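Last updated: November 16, 2020

The Sirko folding table is white, flat and sold to people who own black clothes. I paid $40 for mine and have opinions.
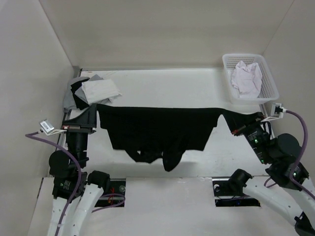

TRERNESS, November. Dark laundry is where the white top earns its money. Against my old brown table I could never find a hem. Now I see every fold, and all the lint too, which I could have lived without.

Shirts are easy. The small stuff still sags in the middle and twists at the waistband however you hold it, 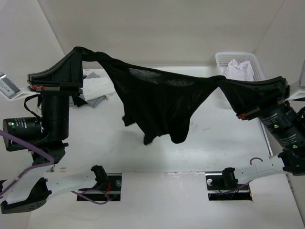
and no table will cure that. It wipes clean, and it hasn't wobbled in 6 weeks. Four stars. The fifth is in the wash.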